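Print | E-mail this article

Visit to Lelleteck, Vindale: what a two-arm cell would cost us

August 31, 2025

Four of us drove over to Lelleteck's integration shop in Vindale to look at robot cells before the budget request goes in. Yolanda Lorente and I went for production, Cheuk-hei Mak for maintenance and Lụa Đinh for purchasing. Our host was Po-yen Shek, who runs applications there and gave us most of the day.

We make small control boxes and pack them by hand. The question we took with us was whether one cell could handle packing on the Abella line, and what we would have to set aside besides the price of the robot.

The morning was spent on paper. Lelleteck quotes the arm, the hand, the controller and the safety equipment as four separate lines, and we had only planned for the first two. Fixtures are extra. So is the training, at $937 per person, and Po-yen recommended sending two people from each shift. Lụa asked for the spare parts list and got it before lunch. A set of replacement fingertips is $200, and how often we would need one depends on what we pick. Cardboard wears them faster than plastic, he said.

Cheuk-hei wanted to know about lead time. The arm is not the slow item – the safety scanners are. Lelleteck orders those when the contract is signed, and he was told to plan on five months from signing to handover.

After lunch we went out to the shop floor. The work is done at long tables with green mats, and there is more hand work than I had pictured. Shuk-fan Hung, the lead technician, talked us through how a job moves from bench trials to a finished cell. We should send real cartons and real product for the trials, including the bad ones.

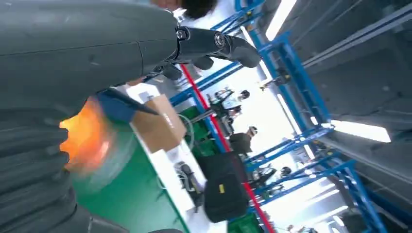

On the shop floor at Lelleteck, with a carton, a green-matted table and the blue shelving in view.

Yolanda measured the aisle. Our own packing area is tighter than theirs, and the cabinet for the controller would have to go where the label printer is now. Moving the printer means a new power drop, which we have not priced.

We also asked about software. The Ister package that runs the cell is licensed yearly at $1669. The first year is in the quote and later years are not, so it needs to go under operating costs.

Still open: floor loading, the power drop, and who covers the cell on nights. Lụa is getting a second quote for the guarding. We will ship sample cartons to Shuk-fan first and hold the purchase request until the trial report is back.

2 comments | 5 shares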